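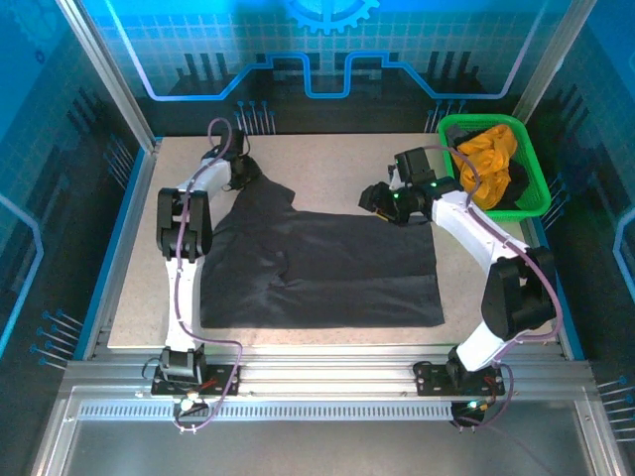
I have wanted to write up the Goltemell cloth fingers for ages, mostly for the people who, like me, have spent far too many evenings trying to get a pair of small arms to fold laundry and have begun to suspect the fingers are to blame. I fold with two arms bolted to one rail across the front of the table, and the whole business stands or falls on the first couple of grabs. Take a dark top lying flat in the middle of the table, one gripper already down on its top left corner where the fabric bunches up, and the other arm still hanging over the right side making up its mind. If that first corner goes wrong you may as well drop the thing back in the green basket and begin again (and I have, many times, with a cup of tea going cold beside me).

So, the fingers. They're bright yellow moulded plastic, quite chunky, with rectangular windows through the faces, and when closed they come together into a sort of tent shape with a thin seam down the middle. The cloth gets pinched right at the peak. I paid $1,080 for two pairs with the adapter plates, through Clakby, and that made me wince a bit given that it's plastic and screws, although the plates are very nicely made and everything lined up first go. Angelica Tagle, who has been at this longer than I have and lent me her Kuhlmann set for comparison, thought I'd lost my mind. She has softened since.

Fitting them took me around 20 minutes an arm, including the bit where I put one on backwards. The instructions are a single folded sheet with rather small drawings, and I'd have liked a clearer note about which screws go in first, as the inner pair is a pain to reach once the outer ones are in. You'll want a long hex driver. After that you need to redo your closing offset in the controller, and please do that properly! I tried to get away with my old numbers and the fingers met so hard that the arm complained and shut itself down, which served me right.

Now to what they're like to use. My old fingers were flat and wide and were lovely for boxes and cups and dreadful for anything you could wear. They'd come down on a hem, squash it and slide off. The Goltemell ones have so little surface at the tip that they'll take up a small fold of fabric and close over it, and once they've got it they hang on. Fleecy things are the best of the lot, with all that fuzz for the tips to get into, and a heavy fleecy top that used to slither out halfway through the lift now comes up and stays up while the other arm goes looking for the second corner. Thick cotton is nearly as good. Stretchy sports stuff is harder, and I'll come back to that.
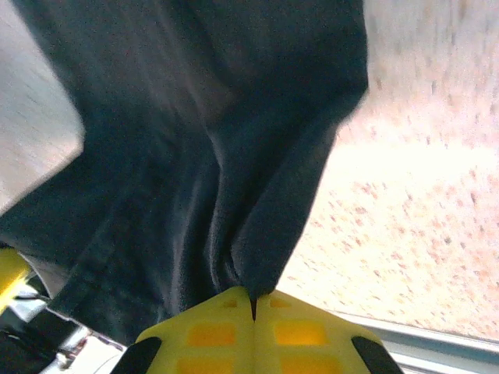

The narrow tip has a cost, and it's that all the weight of the garment goes through one little pinch. With a T-shirt it makes no difference at all. With a big hoodie the fabric gathers into long creases under its own weight, and when you lay it down again those creases want to stay where they are, so you need a smoothing pass before the first fold. I ended up adding one, a slow drag outward with both arms, and it has made the folds much tidier even on the light things. With the Kuhlmann set, which spreads the grip over a broader pad, the cloth comes up flatter and I could skip that step most of the time. On the other hand the Kuhlmann pads missed a good many more first grabs, particularly with dark fabric lying dead flat, where there's no ridge for them to close on.

I did try to be fair about it. Naveen Saxena talked me into a proper run, 100 grabs with each set on the same mixed basket of clothes, and kept the tally himself so I couldn't round anything up in favour of my own wallet. The Goltemell fingers missed five. We gave up on the Kuhlmann run before the end, with the misses already well into double figures and supper on the table, so please don't take that as science. If your work is mostly towels and pillowcases I suspect you'd see a much smaller gap, and you'd save yourself some money.

A word about the camera, as people always ask. I run a small one at the wrist and it looks straight down over the fingers. I worried that bright yellow would upset the colour balance, and it did need a little fiddling with the exposure. My tabletop is pale and speckled and tends to wash out under the lights, while dark cloth goes nearly black in the folds, so there isn't a setting that pleases everybody. What the yellow does give you is a finger edge that's very easy to make out against a dark garment, and my own model seems happier for it. Lourenço Vieira runs black ones and says he wouldn't go back to yellow for any money, on account of his white tabletop and mostly pale linens, so do think about what you're picking up before you choose.

Complaints, then. The rubber pads along the outer edges are a good idea, but one of mine began lifting at the end in November and had to be glued. The windows in the faces keep the weight down and also collect lint like you wouldn't believe, so keep an old toothbrush handy. And slippery stretch fabric, the running-shirt sort of thing, still gets away from them more often than I'd like. You can help by slowing the close right down and pressing a touch harder into the table, although I wouldn't press much harder unless your arms are stiffer than mine.

I also had a short go with the Kido suction tips that Despina Galanis was raving about. They're wonderful on coated fabric and rainwear and hopeless on anything you can breathe through, so they went back in their box after one afternoon. A pity, as they're the best looking of the bunch and half the price.

Would I buy the Goltemell fingers again? Yes, for clothes, and happily. I've left them on both arms and haven't felt tempted to swap back except once, to stack some mugs for a visitor, which went badly. If you've only the budget for one pair, put it on whichever arm makes the first grab and let your old fingers do the following along. I ran it that way for a week while the second adapter plate was on back order, and it coped far better than I'd expected, hoodies excepted.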